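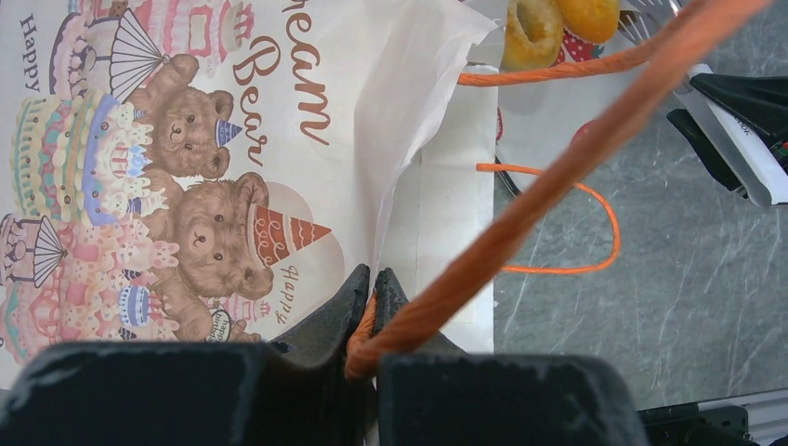 The bag with the bears, and its tissue paper.

My niece turned six in August, and since then I am thinking about birthdays. More exactly, about how a birthday is done in one country and how it is done in another, and what happens to a person who has lived long enough in both to be a little wrong in each of them.

I grew up in a town where the birthday person pays. You turned nine, so your mother baked a tray of something and you carried it to school, and you went from desk to desk and gave everybody a piece. At work it was the same for my father. He brought a cake and a bottle to the office, and his colleagues shook his hand and ate. If you did not bring anything, people supposed you were ill or in debt. Presents existed, but they were small, and they came from the family in the evening.

When I moved here, I took a job in the office at Fetberg, and my first birthday arrived after two months. I did what I knew. On the evening before, I baked two poppy seed cakes, and in the morning I carried them on the bus, one on my knees and one in a bag between my feet. I put them in the kitchen with a knife and some paper plates and wrote an email to the whole floor. People came, and they were very kind, but I could see that something was not in order. One woman asked me quietly if somebody should not have done this for me. In the afternoon there was a card with many signatures, bought in a hurry, I think, because it said "Good luck in your new home".

I understood later that here it goes both ways, depending on the office and even on the floor. On ours, the others organise it and you must act surprised. I am a poor actor. The next year I was called into the meeting room "for a quick question about the invoices", and I brought the invoices.

There is also the matter of opening. In my family a present is put to the side. You say thank you, you put it on the chest of drawers, and you open it when the guests have left, so that nobody must compare and nobody must watch your face. I still believe that this is the politer way. But here the giver stands in front of you and waits, and if you put the parcel away he thinks you do not care for it. My sister-in-law told me, after some years, that she had believed I did not like any of her presents. I had liked all of them! I had only liked them at ten o'clock in the evening, in my own kitchen.

Also the paper. My grandmother ironed wrapping paper. She did it on the lowest heat, with a tea towel over it, and she kept the sheets flat under her mattress. A good sheet went around the family for years, and it became a bit smaller each time as the edges were trimmed. I remember one dark green with silver stars that began on a radio and finished on a bar of soap. I do not iron paper, but I have a drawer for bags and tissue, and when I need something I look first there. My husband calls it the archive.

Now the numbers, because I promised in an earlier post to write honestly about money. In the spring I sat down on a Wednesday evening with the bank statements and added up what we spent on other people's birthdays in one year. It was £438. I was surprised, as I would have guessed the half. Out of this, £73 was only cards and postage, and I mean ordinary cards from the ordinary shop. I do not regret the presents. I do regret some of the cards, the ones I bought at the station and signed on my knee without having one thought about the person.

So this year I am trying something different with cards. I buy plain ones in a pack and I write a real letter inside, at least until the left side is full. It takes me a long time, English letters always do – I still look up whether it is "many happy returns of" or "for" the day, and I have never understood what is being returned. But two people have written back to me, by hand, and one of those letters was four pages.

The children's parties I find harder. My niece's was in the hall behind the Likino café, and she had asked for games "like in the old days", by which she meant games her mother had played. I offered one from my own childhood. You hang small things on strings across the room, the child is blindfolded, gets a pair of scissors and cuts one down. I had not finished the sentence when I saw the faces of the other parents. We played musical chairs.

But I was allowed to bring the poppy seed cake. The recipe is from the Witkowska bakery, which was on the corner of our street and where my mother worked in the mornings, and it is very heavy, so cut it thin. The poppy seeds must be ground twice. If somebody wants the full recipe, please leave a comment and I will translate it properly, with grams. The children did not touch it. The grandfathers ate it all, standing up, and one of them asked me when my own birthday is.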